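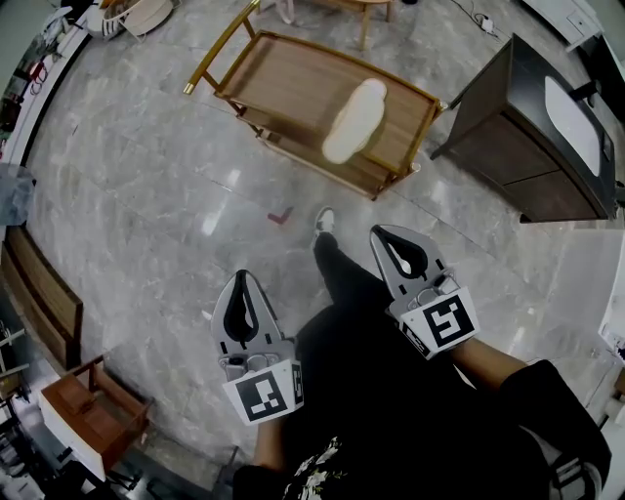 Femi Bako wants it known that the new lobby floor is lovely and that he would swap it tomorrow for a lift that stops at the fourth.

Residents' News, February
By Judite Abreu

He has a point. The lift at Pacheco House has skipped 4 for most of the winter, going straight past with what I can only call confidence. Kusside quoted £879 for the part, then £900 for the same part after lunch. We have £800. Rui Calado has offered to "have a look" with his own tools and has been thanked, firmly.

Meanwhile, get out at five and walk down. Shopping is best done on Saturday, when the stairs are quieter.

2 comments · 4 shares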